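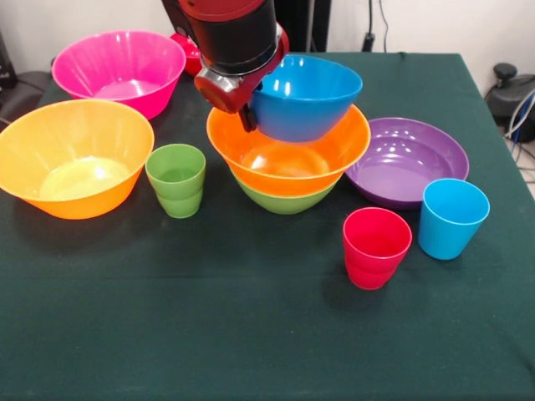

Blue over orange over green at the Menzies shed.

I'd told everyone at our shared workshop in Menzies that stacking bowls would be the easy bit. Ha! Seven weekends and 212 attempts later, I've got a whole new respect for anyone who unpacks a dishwasher.

The arm runs on a Cleltent controller I picked up second-hand, and the software's my own mess, nicknamed Skukirero (don't ask, it was late). Getting it to pinch a thin plastic rim took me most of April. Squeeze too hard and the bowl pops out sideways, too soft and it droops on the way over.

The dark green cloth was the best few bucks I spent, as the glare off the bare table was driving me bonkers. Next up I want to try the cups, and I've already got 48 grip settings scribbled on the back of a pizza box.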